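How a Swim Meet Works
A guide for young readers from the Tinbridge Youth Aquatics Office
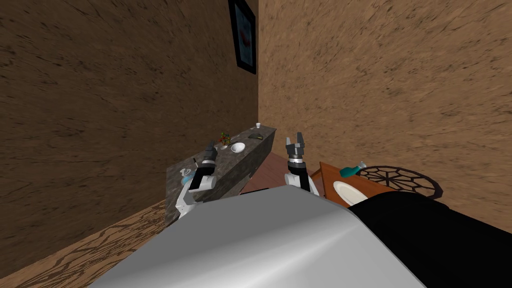 Computer-rendered room with a framed picture and a dark gray marble counter.

A swim meet is a competition made up of many short races. Some races last less than half a minute. Others last much longer. Swimmers of different ages take part, and each swimmer usually enters only a few races during the day. This guide explains the words you will hear at a meet, the people who run it, and the main rules that every swimmer must follow.

What is an event?

An event is one kind of race. Its name tells you who may swim, how far they will go, and which stroke they will use. "Girls 9-10, 50 Freestyle" means that girls who are nine or ten years old will swim a distance of 50 using the freestyle stroke.

The distance is measured in yards or in meters, depending on the pool. A long course pool is 50 meters from end to end. A short course pool is half that length, so a swimmer must turn at the wall and come back to complete the same distance.

Every event has a number. The numbers are printed in a booklet called the program or the heat sheet. Swimmers should know their event numbers before the meet begins. Many write them on a card and keep it in their bag.

What is a heat?

A pool has only so many lanes. If more swimmers enter an event than there are lanes, the event is divided into smaller races called heats. One heat swims, then the next, until everyone in the event has had a turn.

At many meets, swimmers do not have to win their heat to win a ribbon. The times from all the heats are put in order, and the fastest time in the event takes first place. A swimmer in the first heat may finish ahead of a swimmer in the last heat, even though they were never in the water together. At larger meets there may also be a final. The fastest swimmers from the heats return later in the day and race again.

Who decides the lanes?

Before the meet, each coach sends in a list of entries. Each entry may include the swimmer's best time, called the seed time. A swimmer who has never raced the event is entered with "NT," meaning "no time."

Swimmers with similar seed times are usually placed in the same heat. Within the heat, the fastest seed times are placed in the middle lanes and the slower ones toward the sides. If you watch from the seats, you may see the swimmers form a shape like an arrowhead as they move down the pool.

Last season, 513 swimmers were registered in the Tinbridge youth program. Maya Tarawneh, who prepares the heat sheets, uses a computer to sort the entries and then checks each page by hand. The Thursday evening meet in July had 65 heats.

The four strokes

Freestyle. In a freestyle race, swimmers may choose almost any style. Nearly all of them choose the front crawl, the fastest stroke.

Backstroke. Swimmers travel on their backs. They start in the water, holding on to the block or the wall. A line of small flags hangs above the pool near each end. When swimmers see the flags, they know that the wall is close, and they count their strokes until they reach it.

Breaststroke. Both arms move together, and both legs move together in a kick somewhat like a frog's. Swimmers must touch the wall with both hands at the same time.

Butterfly. Both arms swing forward over the water together, and the legs kick together. Butterfly also requires a touch with both hands. Many young swimmers find it the hardest stroke to learn.

Some events use all four strokes. In an individual medley, one swimmer does butterfly first, then backstroke, breaststroke, and freestyle. In a medley relay, four swimmers each do one stroke, and the order is different: backstroke, breaststroke, butterfly, freestyle. The backstroke swimmer goes first and starts from the water.

How does a race begin?

The referee blows several short whistles. This tells swimmers to take off their extra clothing and stand ready behind the blocks. Next comes one long whistle, and the swimmers step up. In backstroke, they step into the water, and a second long whistle calls them to the wall.

The starter then says, "Take your mark." Each swimmer moves into a starting position and holds still. When everyone is still, the starter gives the signal, normally a loud electronic tone with a flash of light. Spectators must be quiet from the long whistle until the signal. Flash photography is not allowed at the start, as a flash could be mistaken for the starting light.

A swimmer who leaves before the signal has made a false start and may be disqualified.

How is the time measured?

At some pools, a flat touchpad hangs in the water at the end of each lane. When the swimmer presses it, the clock for that lane stops. Times are measured to one hundredth of a second, a much smaller amount of time than a blink of an eye.

People with stopwatches also stand at the end of the lanes. They are called timers. If a touchpad does not work, or if a swimmer touches it too softly, the stopwatch times can be used. Coaches teach swimmers to finish with a firm touch for this reason.

The officials

The referee is in charge of the whole meet and makes the final decision when there is a question. The starter begins each race. Stroke and turn judges walk along the side of the pool or stand at the ends, watching for mistakes in the strokes and at the walls. Shahla Moradi has been a stroke and turn judge in Tinbridge for many seasons. She watches every lane given to her in the same way and does not cheer for any team while she is working.

If a judge sees a swimmer break a rule, the judge raises one hand and writes a report for the referee. If the referee agrees, the swimmer is disqualified. You may hear people call this a "DQ." The swimmer's time in that event does not count, but the swimmer may still take part in other events.

Being disqualified is not a punishment. It happens to beginners and to champions. An official or coach will explain the mistake so that the swimmer can practice the correct way.

What should a swimmer bring?

- A swimsuit, a cap, and goggles
- A second pair of goggles
- Two towels
- Warm clothes to wear between races
- Water and a light snack

Glass containers are not permitted on the pool deck.

Where do families sit?

The Tinbridge pool has 360 seats for spectators, all on the upper level. Families must remain there during the meet. The pool deck is reserved for swimmers, coaches, and officials. Swimmers wait with their teams and are called to the blocks a few heats before their own.

Words to know

Block: the raised platform from which swimmers dive.
Deck: the floor around the pool.
Leg: one swimmer's part of a relay.
Personal best: the fastest time a swimmer has ever achieved in an event.
Scratch: to withdraw from an event before it is swum.
Split: the time for one part of a longer race.

Questions about joining the youth program may be sent to Margarida Brandão at the Youth Aquatics Office. A parent or guardian must sign the registration form.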